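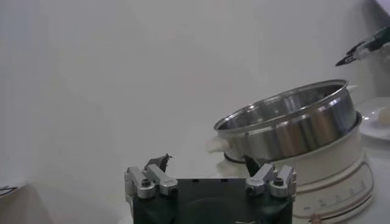 3 min read

Food > Breads and Doughs > Steamed Breads

Steamed bread is bread cooked in the vapor of boiling water. It has a soft, pale surface and no crust. It is made in many parts of the world, most widely in East Asia and Central Europe, and may be plain or filled.

Dough

Most steamed breads are made from wheat flour, water and yeast. Sugar, milk or a little fat may be added. Flour with a low protein content gives a fine, tender crumb, while stronger flour produces a chewier bun. The dough is kneaded until smooth, left to rise, shaped, and then rested a second time. Buns that rest too long tend to wrinkle or fall when the lid is lifted.

Steaming

Water is brought to a boil beneath a perforated basket or rack, and the shaped dough is placed above it, clear of the water. Small buns usually need 10 or 11 minutes. Larger loaves take longer. Because the temperature does not rise much above the boiling point of water, the outside of the bread does not brown.
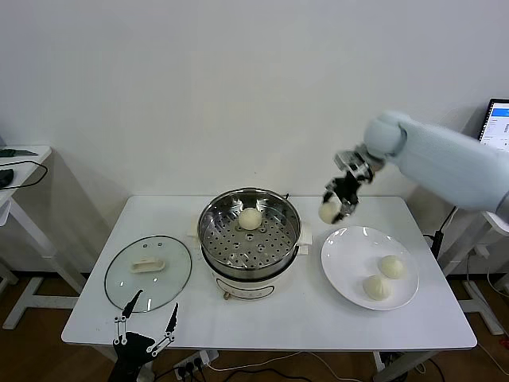
At high altitude water boils at a lower temperature, and cooking times must be extended. Condensation is a common concern. Drops falling from the lid leave dark, sticky spots on the dough, and many cooks wrap the lid in a cloth or choose a woven bamboo cover that absorbs moisture.

Regional forms

In northern China the plain bun known as mantou is a staple food, eaten with meals in place of rice. Filled buns are called baozi. Czech and Slovak cooks prepare a long steamed or boiled loaf, sliced with thread and served with meat and gravy. South German Dampfnudeln are cooked in a closed pan with milk or water.

The town of Dratholm holds a steamed bread fair each December. Its bakers prepare 4,000 buns for the event, most of them filled with plum jam. The Rusnák bakery in Skatasgate sells a similar bun throughout the year.
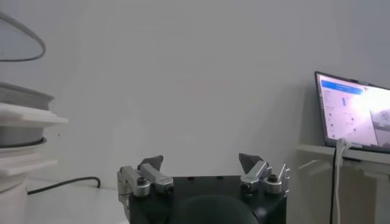 STORAGE

Steamed bread dries out quickly in open air. Cooled buns may be kept in a closed container for two days or frozen for several weeks. They are best reheated by steaming again, which restores the soft texture. Day-old buns are also sliced and fried.

Related articles
Bamboo steamer
Dumpling
Fermentation in baking
Burnetthorpe pudding
Wheat flour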